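Ollen Community Heat Network: your questions answered

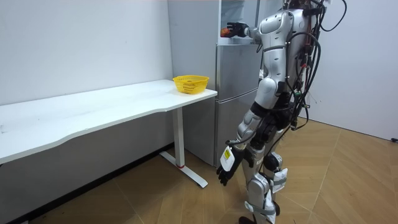
We've had a lovely pile of questions since the open evening in September, and a good few of them kept us talking well past closing time! Hyun-seo Lim has gathered them up and answered as many as possible. If yours is missing, send it in and we'll add it.

What is a heat network, in plain words?

It's central heating for a whole neighbourhood. One energy centre warms up water, insulated pipes carry it under the streets, and each home takes the heat it needs through a small unit on the wall. The cooled water goes back to be warmed again. Your own radiators and taps stay where they are.

Where does the heat come from?

From the old mine workings under Laneo Road, and we still get a thrill out of saying so. The workings flooded after the pit closed, and the ground keeps that water mild all year round. We pump it up, take some of the warmth out with large heat pumps, and send the water back down a second borehole. Mine water never enters your home. It stays in its own loop, and the heat crosses over through metal plates.

Is mild water really warm enough to heat a house?

Not by itself, no. The heat pumps do the lifting, in much the same way a fridge moves heat out of its cabinet and into your kitchen, only on a far bigger scale. They run on electricity, but you get several units of heat for each unit of electricity that goes in.

How many homes are connected?

Seventy-one so far, plus the library and the Pyo Street swimming pool (the pool is our biggest customer by a long way and we love it dearly). The next stretch of pipe goes along Rarnaro Terrace, where 11 more households have signed up.

Will my house be warm enough in January?

Yes, if your radiators are a sensible size for your rooms. The network runs a bit cooler than a gas boiler does, so the radiators feel warm to the touch where you might be used to piping hot, and they stay on for longer. Some older houses need one or two swapped for bigger ones. We check this on the home visit, before you sign anything.

What happens if the heat pumps break down?

There are four of them, and they can be serviced one at a time. We also have a large hot water store, and a gas boiler that stands by for very cold snaps and faults. Yes, that boiler burns gas! We'd like to see the back of it, and a second water store would get us a good part of the way, but for now it means people keep their heating when something goes wrong.

What goes in my home, and how much room does it take?

A heat unit about the size of a kitchen wall cupboard, usually hung where the boiler was. It makes hardly any noise. You won't need a hot water cylinder, so several people have gained an airing cupboard with proper shelves.

How long will the work take?

Most homes take two days indoors. The trench outside depends on the street, the weather and whatever the last lot buried there without writing it down. We'll give you a date for your own stretch of pavement and put a board across your path so you can get in and out.

How am I charged?

By meter. You pay a daily standing charge and then a price for each unit of heat you use, and both are printed on the front of your bill. The standing charge covers upkeep of the unit in your home, so there's no separate boiler service to book.

Can I keep my gas cooker?

You can. The network only does heating and hot water. If you'd like to switch to an electric hob at the same time, tell us on the home visit, as it's handy to know before the electrician comes round.

I rent. Can I still join?

Your landlord needs to agree to the work, but do get in touch first if you're keen. We have a short letter you can pass on, and we're happy to ring them ourselves.

How much pipe is in the ground?

We get asked this every single time, mostly by children, and it's a great question. 2,904 metres, counting the flow and return pipes together.

Can I see the energy centre?

Please do! Wear flat shoes, and bring ear defenders for little ones if you have them, as the pump hall hums. Visits are booked through the library desk.

Page last updated Monday, November 27, 2023.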